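February, late evening

Today I sat again with the equipment list, and again I did not finish it. The money from Hetley is enough for two more hand grippers, or four if we take the simpler pads and pay for the repairs ourselves. I wrote both versions in the notebook. In the morning I liked the first one and after lunch I liked the second.

The offer from Amarasinghe came at last. They ask 400 dollars for the spare parts box, with pads, screws and links inside, and the delivery to Traltgate is not included. I think it is dear, but when one screw is missing the whole tool lies on the shelf, and I have seen already how long a shelf can keep a tool. I must ask if they sell the pads alone, in pairs.

What I want to plan for is bedding and clothes. In our budget of last year everything was for hard things, cups and boxes and bottles, and cloth had only one line at the bottom. Cloth is the greater part of the work in a home. A blanket has no handle and no proper edge, and it changes its shape when you only touch it. So I have moved the cloth line to the top and given it 25 per cent. 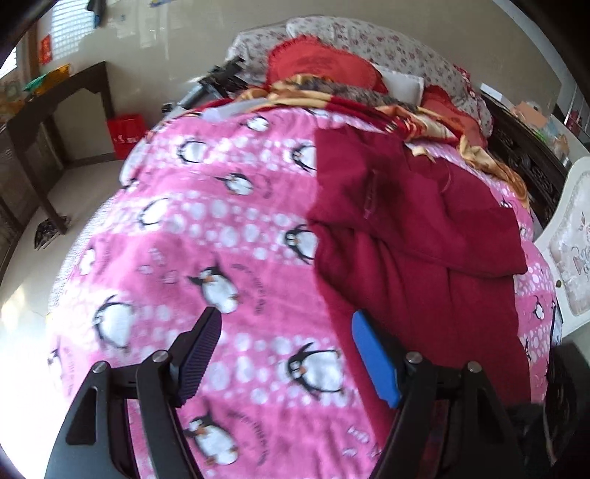
Radka Shehu wrote back in the evening that I am buying in the wrong order. In her opinion the pads should come first and the grippers after, for we do not know yet which surface holds a thick fabric and which one only pushes it away. She would buy one ribbed pair and one smooth pair, try them for a month in Ternley, and keep the rest of the money in the bank. She also asked why there is nothing in my table for batteries.

She is right about the batteries -- I forgot them completely. About the order I am not so sure. If we wait a month, the price from Amarasinghe will not be valid any more, and Rajitha Haque has already promised the second room to us for the spring. A room without tools also costs something, even if it is not written in any column.

I have made a third version now, with one gripper, the parts box and around six pairs of pads. It looks a little poor on the paper. Tomorrow I will telephone about the delivery and put in the batteries, and then I will send it to Rajitha before I can change it again.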